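Plier un pull à la pince : ce qu'on a retenu de nos essais
Rubrique Atelier, mise à jour de mai 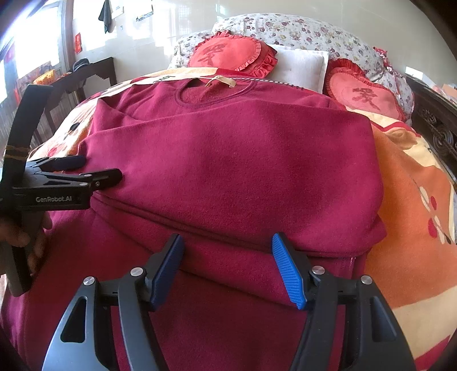 Un pull se plie à la main en 4 secondes. Avec deux pinces, comptez 18 secondes les bons jours, et prévoyez une deuxième tasse de café pour les autres. Comme plusieurs lecteurs hésitent entre les modèles, voici nos astuces, dans le désordre où elles nous sont venues.

Commencez par le molleton. La polaire pardonne beaucoup : elle est épaisse, elle accroche, elle garde le pli qu'on lui donne. La chemise en viscose attendra que vous ayez repris confiance en vous.

Côté embouts, le caoutchouc strié l'emporte sans discussion. Les doigts lisses de la Venter sont très élégants et ne tiennent rien du tout. Ceux de la Rodingate serrent si fort qu'ils laissent au tissu un souvenir de leur passage. La Skisia se place entre les deux, à condition de nettoyer les stries : les peluches s'y logent et l'adhérence s'en va. Une vieille brosse à dents suffit.

Pincez le bord, jamais le milieu. Une pince maintient le côté, l'autre ramène le bas vers le haut. Si les deux tirent en même temps, vous obtenez un hamac.

Méfiez-vous des étiquettes qui pendent au col. Une ficelle se prend volontiers dans les articulations, et la caméra adore la confondre avec un bord de tissu. Coupez-la ou rentrez-la dans l'encolure.

Pour la surface, un lit convient mieux qu'une table : on peut enfoncer un peu les doigts pour passer sous l'étoffe. Les couvre-lits à grands motifs compliquent la vie des caméras, mais un pull uni s'en détache assez bien. Fermez le rideau si la fenêtre donne en plein dessus.

Le contrôleur Pillside propose 6 niveaux de serrage. Le deuxième sert au linge. Les autres servent sans doute à quelqu'un.

Resserrez les vis de pivot après chaque pile de linge. Une mâchoire qui a du jeu arrive de travers, et on accuse le pull.

La prochaine fois, les chaussettes. Nous repoussons depuis l'hiver.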